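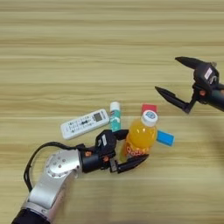

I have finally become a person who mends things, and I want to tell everyone at the bus stop!

It started with a gray sweater. Moths got at it over the winter and left a hole under the arm and a smaller one on the cuff, and in April I took it to the mending evening that Nurhan Işık runs above the yarn store on Kollár Street. I went expecting to hand it over and get it back fixed. Nurhan gave me a needle, a wooden egg and a chair.

So, darning. You run a row of threads one way across the hole, then you weave back through them the other way, over and under, over and under, and at the end you have a tiny piece of cloth where there used to be air. My first one took the whole evening and looks like a waffle. I love it. I used mustard yellow thread because Emiko, who was sitting next to me, said matching gray never really matches anyway, so you may as well have fun (she has a pair of socks with more darn than sock, and they are gorgeous).

Things I wish I'd known before I started:

Begin well outside the hole, in the healthy knitting. I started right at the edge and the edge gave way the next time I pulled the sweater on, so I had to do it over.

Don't pull tight. It puckers. Leave a little loop at each turn, which feels wrong and looks messy until you wash it.

Wool on wool. I tried cotton embroidery thread on the cuff and it's stiff as a board, though it has softened up some.

Good light! I can't do this after supper under my kitchen lamp, I split the yarn every time.

Since then I've fixed 6 things: the sweater, two pairs of socks, a pillowcase, my nephew's mitten and a tea towel that probably didn't deserve it. The tea towel was from my grandmother's kitchen and has a faded rooster on it, and now the rooster has a blue patch for a foot. Dušan says I should try jeans next and has offered me a pair of his with the knee completely gone. We'll see. Denim is a different animal and I've already bent one needle on a canvas bag.

What I like most is how slow it is. I put the radio on, I do one row, I turn, I do another, and an hour goes by without me looking at my phone. I've also started staring at other people's elbows on the train, which I should probably stop.

The mending evenings are on break for the summer, but Nurhan says the door is open again in September and there are plenty of spare eggs. Bring socks!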